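Accueil > Carnet d'atelier > Apprentissage

Trois cents démontages et un tournevis perdu

juillet -- par Imre Pálfi

Bon, je vous avais promis des nouvelles du projet de démontage et je vous ai laissés sans rien pendant des semaines. Pardon ! On a été pris par la collecte, et quand on est pris par la collecte on ne fait plus grand-chose d'autre, à part boire du café et nommer des dossiers.

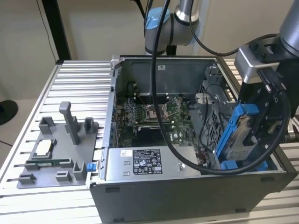

Je reprends où j'en étais. Le but de la première campagne, c'était d'arriver à 300 exemples complets, téléopérés du début à la fin, sur la même famille de tours de bureau. Complets, ça veut dire : le disque dur dans son berceau bleu, la barrette mémoire, le processeur, chacun sorti et posé à sa place sur le support gris. On y est arrivés. Enfin, on a 300 essais utilisables, pour 92 autres mis de côté, et c'est surtout de ceux-là que j'ai envie de parler.

Au départ j'avais une idée très simple de ce qu'était un mauvais essai. Le bras lâche la pièce, poubelle. Le bras cogne le boîtier, poubelle. Stojanović, qui partage les créneaux de pilotage avec moi, n'était pas du tout d'accord, et on s'est bien chamaillés là-dessus (gentiment, mais quand même jusqu'à 22 h un soir). Son argument : si on ne garde que les gestes parfaits, le modèle n'a jamais vu comment on se rattrape. Il arrive deux millimètres trop à gauche du caddy, il ne sait plus quoi faire, et il pousse. J'ai vu des modèles pousser. Je n'aime pas le bruit que ça fait.

Du coup on a repassé tous les ratés en revue et on les a étiquetés à la main. Raté franc, raté rattrapé, hésitation, erreur de pilote. Cette dernière catégorie est un peu vexante, la plupart sont à moi. J'ai une tendance, que je ne me connaissais pas, à refermer la pince avant d'avoir fini de descendre. Sur une vidéo ça ne se voit presque pas, mais sur les courbes de position c'est flagrant, et le premier modèle entraîné sur mes seules sessions fait exactement pareil. Il a hérité de mon tic ! Ça m'a fait rire cinq minutes, après quoi j'ai refait tous mes essais de la semaine.

Le disque, parlons-en. C'est la pièce que je croyais facile : c'est gros, c'est bleu, ça se voit. Sauf que le caddy demande qu'on le bascule en même temps qu'on tire, et ce mouvement-là, avec une main, on le fait sans y penser. Avec le bras, il faut décider. On tire d'abord un peu, on incline, on retire encore. Stojanović incline beaucoup, moi très peu, et pendant toute une série on s'est demandé s'il fallait s'accorder sur une seule manière. On a fini par garder les deux, avec une étiquette de pilote dans les métadonnées, pour pouvoir comparer plus tard. Je parie que la sienne gagnera -- mais je ne le lui dirai pas tout de suite.

La mémoire, c'est autre chose. La barrette est fine, elle a deux loquets, et il faut la saisir par les chants sans toucher aux puces. On a passé un temps fou sur la dépose, plus que sur l'extraction : la coucher en travers de ses deux appuis, bien à plat, sans qu'elle glisse. Les supports viennent de chez Oraneo, qui nous en a refait 4 versions avant que la hauteur convienne. Merci à eux, je sais que mes croquis étaient affreux.

Et le processeur... Le levier, je l'ouvre encore à la main entre deux prises. Oui, c'est de la triche. On le fera dans la deuxième campagne, j'ai déjà mal au dos rien que d'y penser.

Côté logiciel, tout passe par Omik, notre petit outil d'enregistrement maison. Il synchronise les caméras, les positions articulaires et l'effort à la pince, et il me râle dessus quand j'oublie de remplir la fiche. La fiche, c'est bête mais je vous la recommande : modèle de tour, état de départ, qui pilote, lumière allumée ou non, et une ligne de commentaire libre. Dans les commentaires libres on trouve des merveilles. « Câble encore dans le chemin. » « Refait, j'avais éternué. » « Essai 1317, mauvais numéro, voir le suivant. » (La numérotation a sauté un jour après une mise à jour et on n'a jamais eu le courage de la corriger.)

Une chose que je ferais autrement : varier plus tôt. On a fait nos cent premiers essais avec le boîtier posé presque au même endroit à chaque fois, par confort, et le modèle a appris l'endroit autant que la tâche. On décalait la tour de trois doigts et il allait chercher le disque dans le vide. Depuis, on la tourne et on la déplace avant chaque prise, en tirant la position au sort avec un petit script, sinon on retombe tout de suite dans nos habitudes. Pareil pour les fils à l'intérieur : on les repousse un peu n'importe comment, et les essais sont plus longs mais bien meilleurs.

Ah, et le tournevis du titre. Un cruciforme à manche court, disparu depuis le deuxième jour. Si quelqu'un de chez Drernel me lit : vous êtes passés ce jour-là, je ne vous accuse de rien, mais regardez dans vos poches.

La suite au prochain billet, avec les premières courbes de réussite si l'entraînement veut bien se terminer. Pour ceux qui m'ont écrit à propos du format des données : je réponds, promis, j'ai juste la boîte mail dans le même état que l'établi de chez moi.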